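4.3 Setting up the sorting bin

The Rakora gray metal bin is supplied without feet and is used on a flat tabletop. Read section 4.1 before unpacking.

1. Clear the tabletop and wipe it down. Grit under the bin will mark a wooden surface.

2. Lower the bin onto the table with two people. Keep fingers away from the underside.

3. Slide the bin back until no part of it overhangs the table.

4. Check the floor of the bin for burrs, paying attention to the edges of the holes. Scratches and worn patches in the finish are normal and do not affect use.

CAUTION: Do not plug the floor holes with tape or filler. Small parts that could pass through a hole must be kept in a Junel tray (order no. 501).
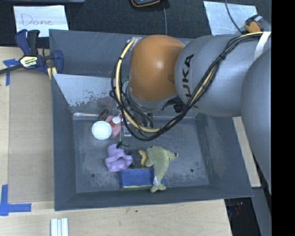 Text: Devutard Technical Documentation
Revised January 19, 2019

Loading mixed items

5. Place items on the flat floor of the bin, away from the sloping walls. Items left on a slope will slide.

6. Divide the load into groups with open floor between them. Bowls, lids, plush toys and molded toys may share a bin.

7. Set clear items where light reaches them. A transparent piece is easily missed beside a bright white one.

8. Turn hollow toys so the opening can be checked for smaller pieces lodged inside.

NOTE: The load limit is 20 kg, spread over the floor. Do not stack a second bin on top, loaded or empty.

Cleaning

9. Empty the bin completely, then wipe the floor and walls with a damp cloth – no abrasive pads.

10. Dry the holes with a folded cloth before reloading.

Repeat steps 4 and 9 after every 1,000 loads. Replacement bins are ordered through Haberkorn; see section 7 for part numbers.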